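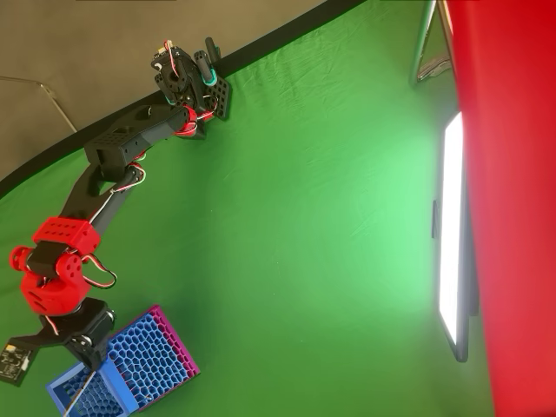
Up way too late again, past 2 a.m., because of the Čierny novel. The library hold finally came through (I was 60th in line back in July!) and I'd told myself one chapter before bed. Ha.

So the whole fuss is over the new translation. Harent put it out with the letters section trimmed, and the people who read the old Tritik edition are furious - there's a thread with 1,253 comments and I read far more of them than I should have. I do have the old one, the fat paperback with the awful spine, so I got it down and went back and forth between the two on the couch. The new one reads faster, no question. But the aunt's last letter is gone, the whole thing, and that was the part that made me cry on the bus!

Still mad about it, a little. 700 pages was never too long for me.

Distard is supposed to be doing the short stories next spring and I hope they leave them alone. I should write to them. I won't, but I should.

Have to take the new one back by noon. Also out of coffee, and the good mug has a chip in it now.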